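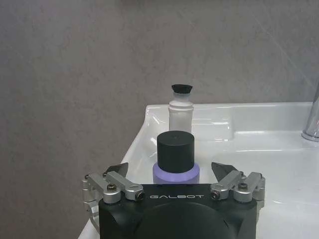
Figure 1. Wrist camera view at the sink station: open fingers, purple-based container with black lid, white bottle behind.

Unit 8: Looking after the gripper and wrist camera on the sink cell

Before the lab, read the cell log from the last shift and bring your own set of hex keys. The sink cell is the one at the Drestville training floor, against the gray wall. If you were assigned to the Furus bench instead, the steps are the same but the torque sheet is different, so take the right one from the folder.

1. What the cell does

The arm picks small bathroom items off the sink and sets them down again at a taught position. A run is 223 picks. The cycle counter on the controller does not reset between runs, and you should copy its value into the log before you touch anything. The last group left it at 3,332.

The work is light, but the setting is hard on the equipment. Glazed ceramic gives strong reflections, the rim is raised, and a fingertip that comes in a few millimeters low will hit it. Most of the faults in this cell come from one of three places: the finger linkages, the fingertips, or the camera view.

2. Making the cell safe

Bring the arm to the service pose and press the stop on the pendant. Lock out the supply at the cabinet and hang your tag. Wait for the drive light to go out. Try the jog key once to confirm the arm is dead, then log the time.

Do not work on the linkages with the gripper holding an object. If it stopped with something in its grasp, use the release procedure on the cabinet door first, with one person supporting the object from below.

3. Linkage check

The gripper has a left and a right finger mechanism, each made of metal arms joined at pivots. In Figure 1 you can find the hex screws in the round hubs near the top edge of the gripper body, two on each side. These are the ones to start with.

Put a paint mark across each screw head and its hub if there is not one already. On later checks a broken line tells you the screw has turned. Tighten to the value on the torque sheet, working left then right, and do not go past it. The hubs will bind if they are too tight, and a binding hub looks a lot like a weak motor on the current trace.

Next, move each fingertip gently by hand, side to side. A little play is normal. If one side moves clearly more than the other, write down which side and stop there — replacing a pivot is covered in Unit 9 and needs the fixture.

Wipe the arms with a dry lint-free cloth. No oil. Oil ends up on the fingertips and then on the containers.

4. Fingertips

The tips are angled toward each other and should mirror one another when the gripper is open. Compare them in the camera view first, then directly. A bent or slipped tip usually shows as one side sitting higher than the other.

Clean the contact faces with the supplied wipes. Replace tips as a pair at 1,000 cycles or when the contact face is visibly worn, whichever comes first. Write the counter value on the bag with the old pair and put it in the returns bin.

5. Camera view

Power the cell back up with the guard closed and the arm at the pre-pick pose. Open the live view and check these points:

The gripper body is at the bottom center and does not lean to one side.
Both fingertips are fully in view with an open gap between them.
The target object stands between the fingers.
The sink rim can be followed along the back and left sides.

If the view leans, the camera bracket has moved. Loosen, square, retighten, and run the Stojanovska calibration routine again. It can take up to 8 minutes. Leave the pendant alone while it runs.

Reflections in the basin are expected. They become a problem only when they reach the edge of the target object in the view. Lower the exposure one step at a time and save the setting under your group name.

6. Order of objects

Note in Figure 1 that the container stands in front and covers the lower part of the bottle. The container has to be picked first. The lid is narrower than the base, so the grasp width has to match the part you intend to hold. For this lab, grasp the lid and enter its width by hand from the calipers. Check that the lid is seated before you start.

The bottle cap is wider at the top and tapers down. Teach the bottle grasp on the body, below the neck.

7. Hand in

One log page per group: counter value, paint mark results, play left and right, tip condition, calibration result, exposure setting. Upload it to Fekico before the January lab closes. Pages without a counter value will be sent back.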